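Brasley Workshop — Board and Block Gallery

Notes on the light wood panels and the colored blocks that go with them. Entries were compiled by Kelly Haworth and checked by Jae-hoon Moon. Last revised 17 April 2020.

Panels
Each panel is made up from planks glued edge to edge, then planed and sanded to 100 grit. Stock comes from Drokthorpe and is left on the rack for 21 days before cutting. Panels lie flat on the pegboard tables.

Seams
Planks from one delivery can still differ in tone. Seams are left visible and no filler is used. A panel is rejected if a fingernail catches on the joint.

Blocks
Solid wood, painted. The set has 7 shapes, with a spare of each in drawer 2. Top edges get a slight bevel before painting — sharp corners chip first.

Panel with blue block and red star
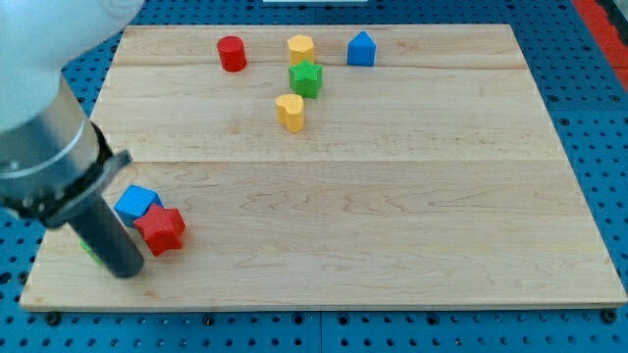
Finish is one thin coat of matte oil, wiped off after ten minutes. A second coat darkens swirled grain too much and was dropped in February. Painted blocks stay off a fresh panel overnight, as the red in particular can leave a mark. Light marks come out with a damp cloth; deeper ones need the sanding block, used along the grain.

Corrections to Stuart Treloar at the Brasley bench.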